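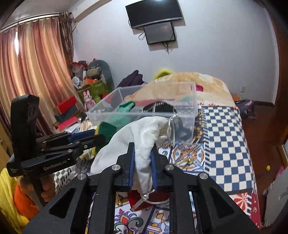 White drawstring pouch, with the clear storage box behind it on the bed.

Home > Help desk > My tickets > Log out

Filed under: Household & Storage / Soft goods / Pouches and bags

Subject: Drawstring won't stay closed on small pouches, contents end up loose in the box
Opened by: Ekrem Baysal
Product: Feltodis cloth pouch, white, pack of 32
Status: Resolved

Original report

I'm sorting out the spare bedroom and putting the small stuff into pouches, then the pouches into a clear plastic box. The pouches are the white ones with the cord. I pull the cord tight, put the pouch in the box, and by the next morning the neck has opened up again. Socks don't matter much. Chains and little bells do, as they drop to the bottom and get caught in the clothes.

All the sorting is done on the bed. The patterned cover is busy, so anything small that falls on it takes a while to find.

Tried so far:
– pulling the cord harder
– a single knot in the cord (holds, but I need scissors to get it out again)
– turning the pouch inside out, no change

Reply from Sindgate support, 10.40 am

Thanks for the report. Can you tell us whether the pouches have been washed, and whether the cord comes out of the neck on one side or both? Please also check how full they are. We suggest leaving the top third empty.

Reply from Ekrem, 1.15 pm

Washed once, cold, with the towels. Cord comes out both sides on the ones I checked. Some were too full, I'll admit that. I emptied one down to a single chain and it still opened up, so it isn't only that.

Reply from Sindgate support, 2.05 pm

The cord on this pack is quite smooth and washing takes the stiffness out of the cloth. Please try this on one pouch:

1. Lay it flat and even out the gathers along the neck.
2. Pull both loops at the same time until the neck is shut.
3. Wrap the loops twice around the neck and tie a bow. Don't knot it.
4. Leave it overnight in the box with the lid on.

If it still opens, a small Pelley cord stop will fit. They come in a bag of 100, so you'll have plenty left over.

Reply from Ekrem, 8.20 am

Did the wrap and bow on four pouches. All four were still shut this morning. I've ordered the cord stops anyway for the pouches my daughter uses – she won't bother with a bow.

Soft toys are staying out of the box. Happy for this to be closed.

Ticket closed by Sindgate support.

Previous ticket | Next ticket | Back to list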